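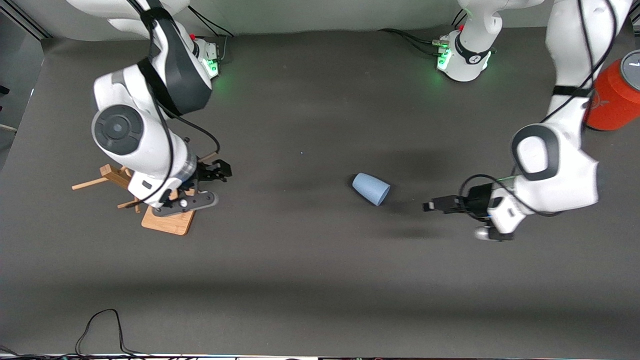 Figure 3. The two-arm cell at the Corkberg wash-up room, with a cup on its side between the grippers and the wooden mug stand beneath the robot's right arm.

4.2 What changed at the sink

The Corkberg canteen serves 140 staff over two sittings, and before the trial every cup they used was sorted, turned upright and hung by hand. Five people share the wash-up work across the week. We chose cup handling as the first task for the Preda cell after our October interviews, in which it came up again and again as the part of the shift people would most gladly give away. It is dull, it is hard on the wrists, and it always falls at the moment when the trays are piling up.

Cups lying on their sides (Figure 3) interested us most. An upright cup can be approached from almost any direction, but a toppled one has to be gripped with some thought for which way the mouth faces, and a poor first grip means putting it down and starting again. With two arms the cell can pass a cup from one gripper to the other, and watching a clean handover is still a great pleasure after all these months - the kitchen staff stopped to look as often as we did.

We logged 1,000 attempts with toppled cups. In 106 of them a member of staff had to step in, mostly to move a cup that had rolled out of reach. These interruptions matter more than their number suggests. Two workers told us separately that being called back to the cell in the middle of another job was more tiring than doing the cups themselves, and we take that seriously. Following their advice we changed the alert so that it waits for a natural break, such as the end of a tray, unless the cell has stopped completely.

The happiest result concerns how the time was used. Theano Tsakiris, the shift lead, redrew the rota in the second week so that the person freed from cup duty joined the serving counter. Staff liked this far more than we had expected. Several said they now knew the names of people whose plates they had been washing for years! One worker preferred the old arrangement, and valued the quiet of the back room; the rota was changed again to let her keep it.

Skill shifted too. By the end of the trial all five could restart the cell and reteach a hanging position, tasks we had planned to keep for our own team. We return to training in Section 5, where Corkberg is compared with the Rarnerero site.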